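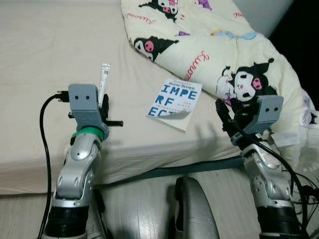

Lindow is looking for 40 card players to test its new online poker room, Torkent, before it opens to the public in February. The test runs for 10 evenings, and each session starts at 8 p.m. and takes 2 hours. You will play small tournaments with play chips only, so you cannot lose your own money. You can join from any quiet place at home, and a bed like the one in the photo is fine, if your internet connection is stable there.

We need beginners as well as regular players. You should be of legal age to gamble where you live, and you should be able to write short comments in English after each session. We are especially interested in the waiting list, the betting buttons and the hand history. Testers from our Flikelgate project are welcome to apply again. 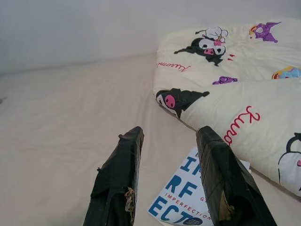
*On the bed: a paperback with a mostly white cover.*

**What we offer**

- a share of the 3000 dollar test fund, divided equally between all who finish
- free entry to the Bondarchuk Cup, our first public series

**How to apply**

Send us your age, your country and a few lines about your experience with poker - online or live. Please use the form on the Torkent page. We answer every application by e-mail.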